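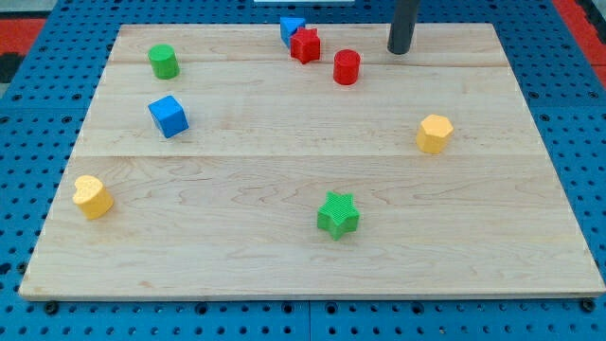

5 Apr 2018

I have reached the stage of life where I own a shape sorter and have opinions about it.

The sorter came from Babita Kandpal, whose kids outgrew it and who handed it over in a bread bag with the air of a woman getting rid of evidence. The bag held blocks. The box with the holes in it followed two weeks later, after she found it under a bed, and by then we had been managing fine without it. So for a fortnight we had answers and no questions, which my son took in stride. He's two. He takes most things in stride except socks.

What you do with shape blocks and no box, if you are two, is stand them up on a board and look at them. Then you move one. Then you look at them again. I've sat through staff meetings with less going on.

I have come to know the pieces pretty well. The cylinders are the good employees of the set. They go where you put them and they stay there, provided you put them on their ends, and if you don't, they go under the stove. We have a green one and a red one, and the red one has been under the stove more. The cube is blue and has no enemies. The hexagon is yellow and gets called "circle," and I have stopped correcting this because, late in the day, I see his point.

The star is the favorite. It's red, it has little ridges on top, and he runs his thumbnail over them for the noise. I tried it when he was napping. It's a decent noise.

Then there's the heart. I don't know who decided a heart was a shape on the same footing as a triangle. It will not stand up on its point for anyone, and it's the one he insists should stand up on its point. We have had three separate crying episodes about the heart, and one of them was his.

When the box finally turned up, I made a bit of a ceremony of it. I put it on the floor, I showed him the holes, I dropped the cube through with a flourish. He picked the box up, turned it over, shook the cube out and put it back on the board. Then he put the box on his head. That's where the matter rests.

My friend Margus, who has four kids and therefore no patience, says to hide half the pieces and swap them every week so they stay interesting. I hid the blue triangle in the drawer with the takeout menus. It was found in 5 minutes and returned to the back of the board behind the star, where it apparently lives.

The board is maple, by the way, and was meant for bread. I oiled it and everything. If anyone needs me, I'll be slicing a loaf on a dinner plate and feeling around under the stove with a ruler.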